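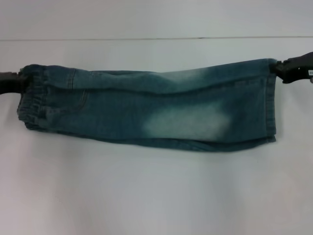

Kistov opens orders for two-arm garment folding cell

August 21, 2026

Kistov has started taking orders for a two-arm folding cell aimed at resale warehouses and children's clothing rental companies. The product, sold as the Sovham 2, takes single garments from an infeed tray, folds them on a flat table and places them on an outfeed stack. First units ship in January from the company's plant in Urkport.

The cell is built around a pair of parallel-jaw grippers working from opposite sides of the table. For pants, the standard routine brings the legs together lengthwise, takes the waistband in one gripper and the leg hems in the other, and pulls the garment level before the cross fold. Small jeans with elastic waists are handled by the same routine. Kistov says gathered waistbands were a frequent cause of rejected folds on its earlier machine, as the bunched fabric is thicker than the legs and tends to pull the fold off center. Jaw force on the new model is set separately for each side.

Garment recognition runs on a computer inside the cell and needs no network connection. The software is supplied with routines for pants, T-shirts, sweaters and towels. Faded or patchy denim is listed as supported – the software works from the outline of the garment and does not use color to find edges. Dresses, hooded tops and anything with loose straps are not covered at launch.

In acceptance testing at Sawatzky, a rental laundry that has used a preproduction cell on its children's line, the machine was given 2,000 mixed garments over several shifts. It folded 1,556 to the laundry's standard without help. The rest were passed to a manual table, most of them at the pickup stage, before any fold had been made.

"Pickup is still the weak point," said Kiprono Gachanja, product manager at Kistov. "Once both grippers have the garment, the fold itself rarely fails."

The cell is available for purchase or on a monthly lease, with installation and operator training included in both. Service visits are scheduled every 500 operating hours and cover jaw pad replacement and camera calibration. Additional garment routines will be released as software updates, and lease customers will receive them at no charge.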